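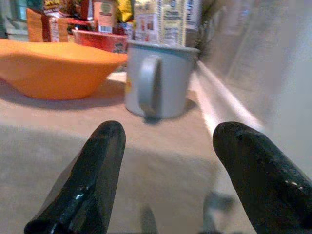
Please don't let them redo the voices, one reader wrote to me the minute word got out that Sowerby is coming back to TV. I hear you! I had the same thought, and so far the news is good. Jinell, the studio that bought the old cartoon last year, says the original soundtrack stays put and only the picture is getting cleaned up.

The plan is 10 restored episodes in June, shown in pairs at 9 in the morning on Zemerell, with the two holiday specials held back for winter. I grew up on the one where the lighthouse gets hiccups (my brother still does the noise), so I'll be up with cereal.

Enell is putting out a disc set too, and the first 300 copies come with a booklet of background paintings. No price yet – I asked, and they told me to check back in May. The theme song will run at full length, by the way, second verse and all. My tape always chopped it off.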